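Section 4. Setting Up the Two-Handed Packing Task

This section applies to student teams of the Sallstead Robotics Club working at Station 5 with the Guvetti hand-held grippers. Read Section 3 (Cables and Power) before you begin.

4.1 Preparing the table

1. Place the tray on the far half of the table.
2. Set the snack bag inside the tray.
3. Place the printed cloth on the near half, loosely heaped, with its opening gathered at the top.
4. Run each gripper cable clear of the tabletop.

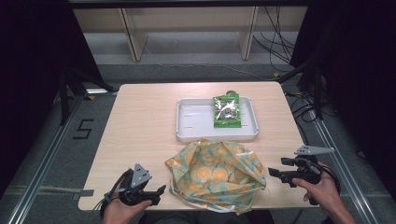

Photo: Eetu Riihimäki / Sallstead Robotics Club

Hold one gripper in each hand with the jaws facing inward. Both operators in a team must complete the set-up once before the first recorded attempt.

CAUTION: Keep loose sleeves and hair away from the finger linkages.

4.2 Approaching the cloth

5. Open the jaws fully before moving toward the cloth.
6. Bring the fingers in low, one on either side of a raised fold.
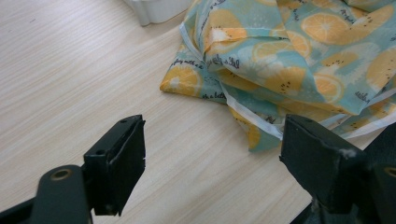 7. Close slowly until the pads meet the fabric, then lift 2 inches and pause.
8. If the fabric slips, open the jaws, return to the start position and repeat from step 5.

NOTE: Do not flatten or refold the cloth between attempts. Each attempt is limited to 40 seconds.

4.3 Handling the snack bag

9. Align the pads with the bag before closing.
10. Apply only enough pressure to hold it. Foil surfaces reflect light and may make the edge of the bag hard to judge.
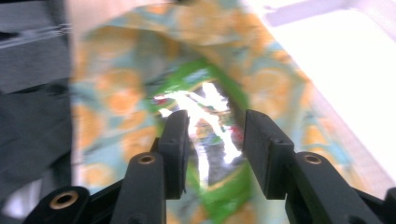 Sallstead Team Handbook, Issue 2, page 18

11. Release the trigger gradually when setting the bag down.
12. Enter the result on the team log sheet. Damaged bags must be reported to the course supervisor, Heikki Vainio, before work continues.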